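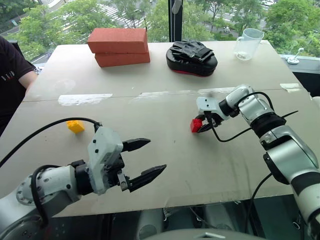 Table by the window

4. Your first facial with the Trevus cleansing brush

Now the fun part! Once your Trevus is charged and you've clicked a brush head into place (section 3), you're ready for your first cleanse. Set aside a quiet evening for it, near a sink and a mirror, and read the whole section through before you switch on.

Before you start

Take out contact lenses and tie your hair well back. Long hair can wind itself round the spinning head, and it's a nuisance to get out again. Remove eye make-up by hand with a cotton pad, as the brush must never be used on the eyelids.

Choosing a head

The Holtell soft head (white ring) suits most faces and is the one we'd love you to begin with. The Terkutlow head (grey ring) has firmer bristles and is meant for elbows, knees and heels.

CAUTION: Do not use the Terkutlow head on the face or neck.

Cleansing

1. Wet your face with lukewarm water.

2. Wet the bristles too. A dry head drags on the skin.

3. Put a pea-sized blob of Wei gel cleanser on the bristles. Any plain gel or cream without gritty bits works just as well.

4. Rest the head against your cheek first, then press the power button once. Doing it the other way round will give you a bathroom mirror full of foam!

5. Move in small, slow circles. The brush pulses every 13 seconds to tell you to move on: left cheek, right cheek, forehead, nose, chin.

6. Keep the pressure light. If the hum drops in pitch you are pressing too hard – ease off until it picks up again.

7. Switch off while the head is still touching your skin, then rinse your face and pat it dry.

Note: A little pinkness is common and should fade within 17 minutes. If it lasts longer, leave the brush alone for a few days and go back to washing by hand.

CAUTION: Do not use on sunburn, cold sores, broken skin or active eczema. Ask your doctor first if you are using a prescription cream on your face.

How often

Twice in the first week is plenty. After that, build up to every other evening and see how your skin likes it.

After each use

Rinse the head under the tap, shake it and stand it bristles up to dry. Don't put the cap on while it's damp. Wipe the handle with a soft cloth.

The motor is good for 3000 cleanses, but heads wear out much sooner. Change yours when the bristles start to splay – see section 7 for ordering.

Guide revised March 2023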